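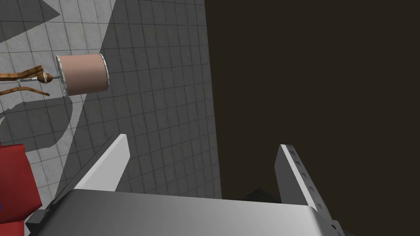

Posted Sat 22 February by the Lurnau sim desk
Filed under: Robots at Home > Working Rules

Good morning, friends! A few of you wrote in after the January thread wanting our house rules for moving a robot through a simulated home, so I'm going to type them out with my coffee going cold next to me. There are 8 on the wall here and I won't get to them all.

First one, and I'd tattoo it on the lab door if they let me: fingers open before you approach, and they stay open until the target is confirmed. We lost most of a week on Grillus to a gripper that closed early on furniture it had no business touching.

Second: look from the wrist AND from the head before you commit. The wrist view is wonderful up close and hopeless at telling you where the rest of the robot is (ask anyone who has parked an elbow in a cabinet).
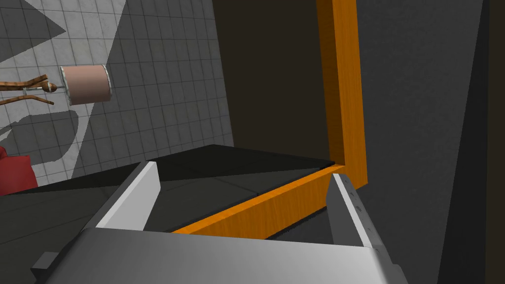
Dark openings get treated as solid until something proves otherwise. I know, I know, it feels fussy when you can practically see the shelf you want. But shadow and empty space look an awful lot alike to a planner, and so we stop short, take another look from a second angle and then go in.

Third rule is about tight spots. If there's a wall on both sides, one arm moves at a time. The other one holds still, no exceptions, even if the clock is running.

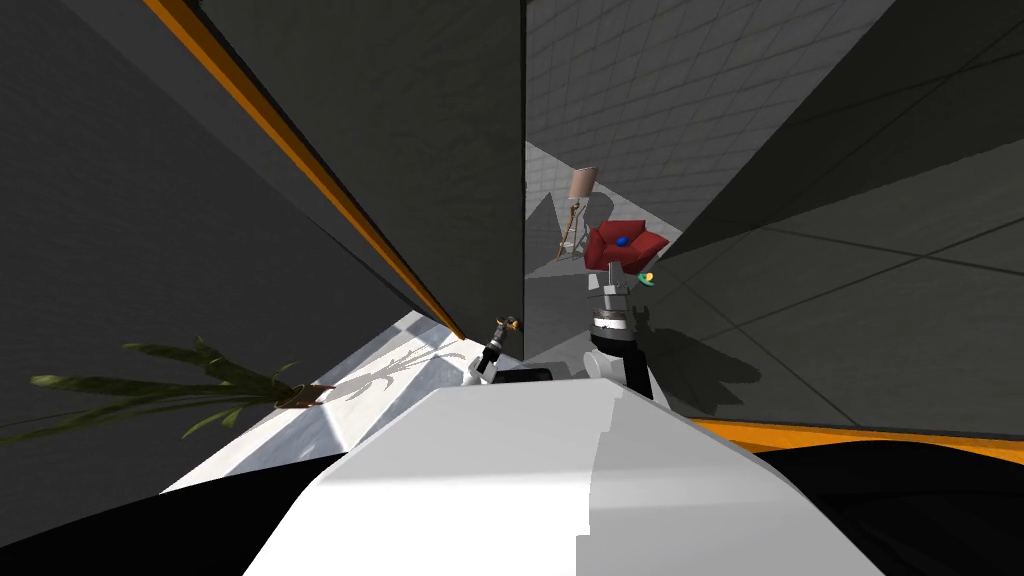
And please log the head tilt with every single run! We went back through 694 runs from the Vinum set and 124 had no tilt saved. You can't compare two views of a room if you don't know how far the head was leaning in either of them. All 124 had to be done over, which was nobody's favorite Thursday.

Small things on the floor count as obstacles. Plants count too, pot and leaves both. Leaves are where people get generous with themselves, and our rule says a touched leaf is a contact, so write it down.
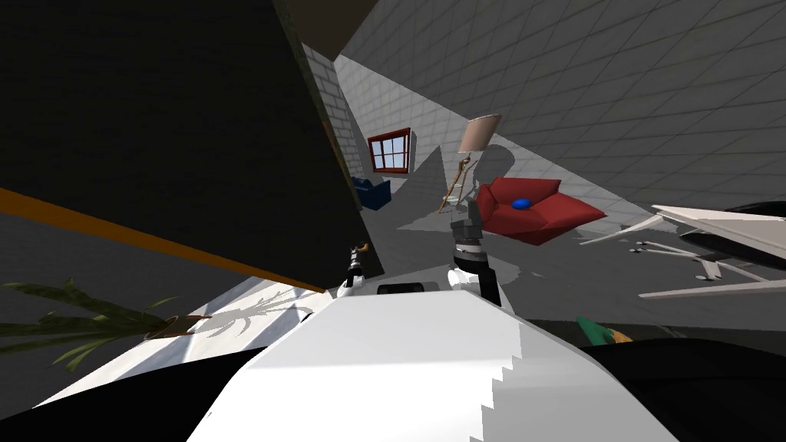 Page 2 of 2

Okay, back, with fresh coffee. Shadows! Never let anyone pass a policy that has only seen one light direction. We run 32 lighting setups on the Venkataraman checklist before a task gets signed off, and the low side light is the one that trips everybody, bless it.

Last for today: a run that stops itself safely is marked "stopped," and it does not go in the failed column. New folks tend to be shy about stopping, and I'd much rather they lean on that button all afternoon. More of the list next time, and do send me yours.

Recent from this desk
- What we log on every run, and where it goes
- Vinum set: the tilt problem, with apologies
- Grillus and the gripper that closed early
- Using the Venkataraman checklist with a small team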